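Why Do We Sort Things Into Bins?

When small things sit all over a bed or table, they are hard to find. A bin keeps them in one spot. A clear bin is handy, as you can see inside without opening it.

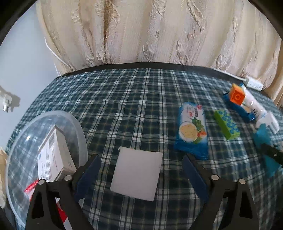
A box and wrapped items in a clear plastic bin.

Start by putting like things together. Food goes with food.
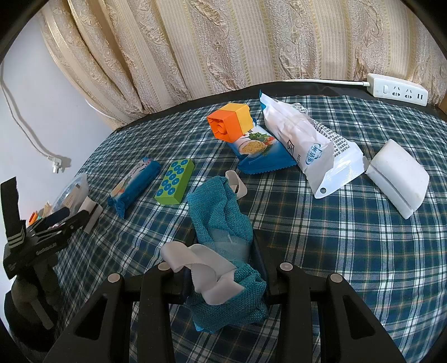 Soft things can share a bin with hard ones. A cloth pouch, like the teal one near the noodle packet, can bend to fit a small gap. Put it in last.

26 shares | 2 comments

Related
Why Do Curtains Have Folds?
How Is Tape Made?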